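Home Reviews Bench Tools Teaching Equipment Archive Contact

Equipment Review: The Jarent Hand-Held Demonstration Gripper

2022-04-22
By the Plitau Equipment Desk

The Jarent is a two-finger gripper that an operator carries in the hand. A camera on the tool records the work from close to the fingers, and the recordings are then used to teach a robot arm the same task. Plitau bought two units in February for its tabletop handling program, which until then had relied on remote control of an arm through the Vavov console. This review covers the hardware, the recording procedure and the use of the tool with small household items. It does not cover the training software, which will be reviewed separately.

Setup

Each unit arrives assembled. The camera must be calibrated before first use, and the printed guide explains the procedure clearly, with one exception: the page on finger alignment refers to an earlier version of the trigger. Our staff completed the first calibration in 34 minutes. Later calibrations were much shorter. The carrying case is adequate, although the charging cable has to be coiled tightly to fit.

Handling

Operators with no previous experience were able to record usable demonstrations on their first day. The trigger has a smooth pull and the fingers close evenly. Fatigue is a concern in longer sessions. The weight sits forward of the hand, and several operators asked for a break before the end of the scheduled hour. We now limit continuous recording to 20 demonstrations per person, followed by a change of operator.

By comparison, the Vavov console is comfortable for long periods but slow. In one working day our staff recorded 350 demonstrations with the Jarent and 67 with the console, using the same set of objects. The console retains one clear advantage - every motion it records is one the arm is able to make. With the hand-held tool, an operator can turn the wrist in ways the arm cannot follow, and such recordings must be found and removed.

Small and flat objects

Cutlery was the most demanding part of the review. The approach to a utensil lying flat must be low and steady, and the fingers must be lined up across the handle before they close. Operators were instructed to begin each demonstration with the fingers open and well back from the object, so that the full approach would be recorded. 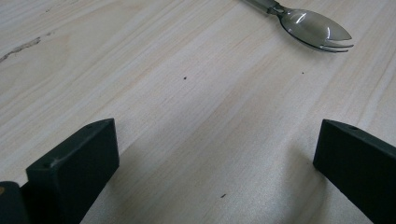 Camera view

The camera angle is well chosen. Both fingers remain visible at the bottom of the view, with enough of the table beyond them to plan the approach. A translucent gray plastic spork on a pale wooden tabletop can be made out at a distance, tines included, although clear plastic in general deserves attention when lighting is arranged. We recommend diffuse light for this type of work. Direct lamps produced glare in our early sessions, and those recordings were discarded.

Support and spare parts

Replacement fingers were ordered through Tautahi, the regional supplier, and arrived in good condition. The supplier answered two technical questions promptly. A third, concerning the storage format of the recordings, remained open when this review was prepared.

Assessment

The Jarent is recommended for groups that need a large number of tabletop demonstrations and have staff available to check them. It is less suitable for tasks that require long, uninterrupted recording - the console remains our choice there. Rating: 75 out of 100. Points were deducted for the forward weight and the outdated page in the guide. Plitau will keep both units in service, and the loan schedule is available from the Equipment Desk.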